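Home | Guides | Shop Notes | Safety | Contact

Print this page
E-mail this page

Setting up a tabletop arm cell: house rules for cables, fixtures and first runs

Updated 22 Aug 2020 – Maricica Matei, Hulbridge bench group

Quick version of the rules we use at Hulbridge. Written between jobs, so excuse the shorthand. Covers small arms on benches, gripper on the end, one part at a time. Not the big floor cells at Pavness, those have their own binder.

Before anything else, read the manual for your arm. Then do a risk assessment, on paper, for the whole setup – arm, gripper, part, table, people. An arm sold as safe to work near can still carry a sharp gripper or a sharp part. Assess the job you're doing, not the arm on its own.

Step 1. Clear the reach

Jog the arm slowly to the far end of its travel in each direction. Mark the reach on the floor or the table with tape. Anything inside the tape that doesn't belong to the job goes somewhere else. Coffee too.

Emergency stop goes where the person running the cell can hit it without leaning into the tape. Test it. Every morning, not just install day. Write it in the log.

Step 2. Fix the part down

No loose parts under a moving gripper. Plate or fixture goes on the table first, secured, then the part on the plate. Push it by hand from all four sides. If the plate shifts, stop and redo it.

Record the plate position in the job sheet. If someone moves it for cleaning, the taught points are no good any more and you start over from Step 4. Makis Petridis lost most of a January morning to this one.

Step 3. Dress the cables

The step people skip. Cables on the outside of an arm need enough slack for the wrist to turn and not so much that a loop can hook on the part or the fingers. Check it at the worst pose, not at home position.

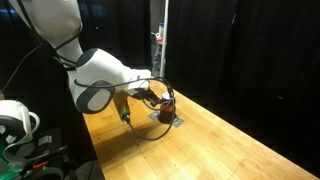

Gripper over the part, part on its metal plate. Note the wide loop in the thick black cable beside the gripper – check slack like this at every pose.

- Tie points on the straight sections, none right across a joint.
- Thin sensor cable close to the arm shell, all the way up.
- Heavier cable gets its own path. Dont bundle it with the thin one.
- Run every joint through the full range the program uses, at slow speed, one person watching only the cables.
- Loop touches the table, the part or the fingers at any point? Re-tie and run it again.

We use Gutik straps becuase they come off without cutters. Plain hook-and-loop is fine. Zip ties only on bits that never move, and trim the tails flush.

Step 4. Teach the points

Reduced speed mode, enabling switch in hand, one person on the pendant. Only one. Anybody else stays behind the tape, including whoever wants to "just see."

Teach an approach point straight above the part, then the grip point, then back out the same way. No diagonal moves close to the fixture. Save under the job number – Gagnon bracket job is 1005, so 1005-a, 1005-b and so on. No "test_final_new" please.

Step 5. First runs

Three dry runs with no part. Then five with a scrap part, still slow. Then up to working speed in steps of 10 percent, stopping to look at the cables after each step.

Stop and call someone if:
- the gripper touches the part anywhere but the fingertips
- a cable pulls tight or snags
- the plate has crept off its marks
- you hear something you didn't hear last run

Sign-off

Second person signs, never the one who taught the points. Benito Cuesta or Marina Tsolakis for day shift, Rosalinda Ignacio for evenings. Sheet lives in the clear sleeve at the bench.

Changed the gripper, the part, the plate or the cable route? New sheet. Reopen the risk assessment as well, even for a small change.

Print this page
E-mail this page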